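Two Arms on the Kitting Bench: Pusuvus Bench Cell, Reviewed After Two Months
By Marjan Khosravi

I run the packing room at Dredenness, where we put together comfort kits for clinics, and I've wanted to write this one up for ages! We bought the Pusuvus cell for the small soft stuff (tissues, mostly) that wears people's hands out by lunchtime. A kit run for us is 300 boxes, so anything that takes over the pinching and pulling gets my attention. 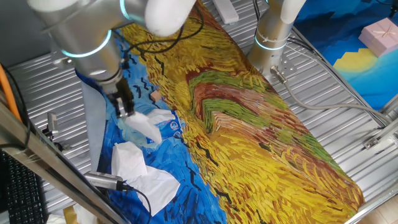
A tissue in the gripper, with the packet on the mat below.

What I love most is how gentle the fingers can be set. Tissue is awful to handle, it folds and clings and goes wherever it likes, and our old suction picker from Heydari hated it. Setup took Oratile and me one Tuesday, and most of that was cables. 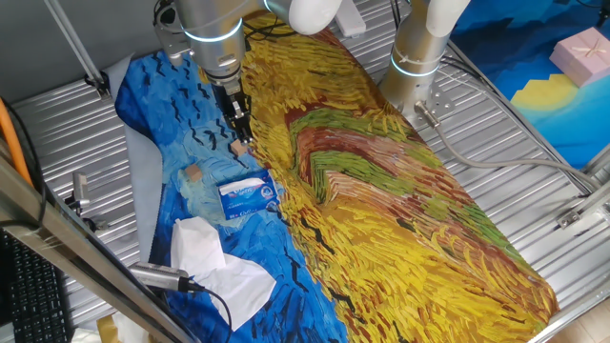 The wooden cubes are our practice parts, and I'd tell any new owner to get some. Oratile used to pack full time. Now she teaches the arms new picks in the morning and packs in the afternoon, and she asked for that split herself. Her wrists are happier, and she got a raise out of it (as she should!).

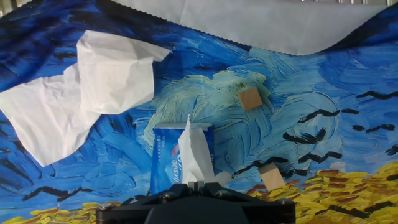

Wrist camera view: fingers closed on the tissue, cubes off to the right.

That wrist view is the thing I'd miss if we ever went back. Roya, who had never touched a robot, was spotting bad grips from it by her second shift.
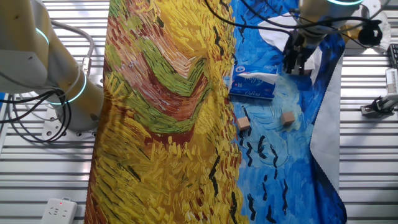
Gripes? The cabling is a lot, and I wish the manual had more than 2 pages on routing it. The arms are also slower than a good packer, so don't buy the cell for speed. Hamidreza worried about his hours when it arrived, and we talked that through as a team before we switched it on. Nobody's hours were cut. I'd buy it again, and I'm already pestering the boss for a second bench.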